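Speaker notes: The Shoe Rack by the Door
Home and Hallway evening, Dollow Library, upstairs room
September 26, 2022

Talk runs 20 minutes plus questions. Slides in order. Breathe. Don't rush the opener!

SLIDE 1 - Guest slippers

Say hello, thank them for coming out on a Monday night. Ask for a show of hands: who takes shoes off at the door? Who keeps slippers for visitors? Then put up the two pictures and leave them up while people settle.

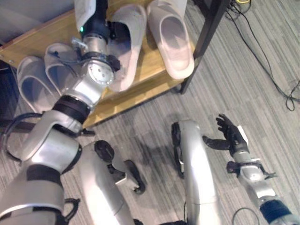
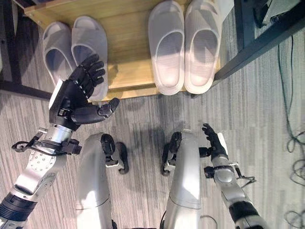
White slides on a honey-colored wooden shelf, black metal holding it up, gray striped carpet. I love this look. It's plain, it's cheap to copy, and a guest knows what to do with it the second they walk in.

Point out the toes in the second picture: two slippers on the left, two on the right, all facing out. Then go back to the first, where there are five and they sit every which way, one with its strap hanging over the edge. Same shelf! Ask which one looks more like home. (At my house it's the first one, most days of the week.)

SLIDE 2 - Why I care about this

Tell the Bindley story. Keep it short. When I moved into the apartment on Bindley Street the front hall was barely wider than the door, and we had a heap of shoes you had to wade through with the groceries. I tried a basket. Everything went in and nothing came out in twos. I tried a cupboard, and people just left their shoes in front of the cupboard. What worked in the end was one low open shelf.

If they laugh at the basket, tell them about the single rain boot. If not, move on.

SLIDE 3 - Measure your shoes first

This is the part people skip, and it's my favorite part. Bring out the tape measure.

- Stand two slippers side by side the way they'd sit on the shelf, and measure across. My guest pairs need almost 200 millimeters.
- Multiply by the number of pairs you want out. Four pairs for me.
- Now measure the wall. Mine was 944 millimeters between the door trim and the radiator, so four pairs fit and there's room left to get your fingers in.

Pause here and let people write that down. Somebody always wants the inches: 944 is a little over 37.

Do check the depth too. A big slide can be longer than you think, and a heel poking out over the front gets kicked every time somebody walks past.

SLIDE 4 - Open shelf or closed door?

Open, for anything worn daily. You can see what's there, air gets to it, and kids will use it. Closed is fine for ski boots and the fancy shoes you wear to weddings.

I know some of you have the Ollonance tip-out cabinet, because three people emailed me about it before the talk. I had one too. Very slim, good for sneakers, and hopeless for slides, which kept sliding down to the bottom of the drawer. Yes, I heard it too.

SLIDE 5 - Keeping pairs together

Pass the sample pairs around now, both rows.

The big trouble with all-white slippers in one style is that they look alike, and sizes get mixed. Three fixes I've tried:

A stitch of colored thread inside the strap. Takes five minutes a pair and lasts. Use a different color for each size.
A clothespin on each pair. Works great, looks like laundry day.
Writing the size on the sole with a laundry marker. Wears off by November, so plan on doing it again.

Toes out or heels out? I used to line them up toes to the wall because it looks neat from the kitchen. Then a neighbor told me that where she grew up you set them so the guest can step straight in, and I turned them all around that same night. Stand in front of your shelf, picture yourself putting one on the floor, and do whatever saves you the twist.

SLIDE 6 - Cleaning

Rubbery slides: warm water, dish soap, old toothbrush. Get into the ridges on the strap if there are any. Dry them in the shade. I left a white pair on the balcony for a week and they came back yellow.

Wooden shelf: damp cloth, then a dry one. Put a tray down for wet shoes and keep them off the wood altogether.

Carpet underneath: vacuum with the narrow nozzle, along the stripe if it has one.

SLIDE 7 - Cost

My shelf came to $57 with the brackets, and the four pairs of slides were $55 together. The tray was a Bühler baking sheet I'd already ruined. It's still going strong!

QUESTIONS

Likely ones: smelly shoes (baking soda in a sock, overnight), renters who can't drill (freestanding rack with metal legs), dogs that steal slippers (higher shelf, sorry).

Collect the sample pairs before people leave. Count on one turning up under a chair.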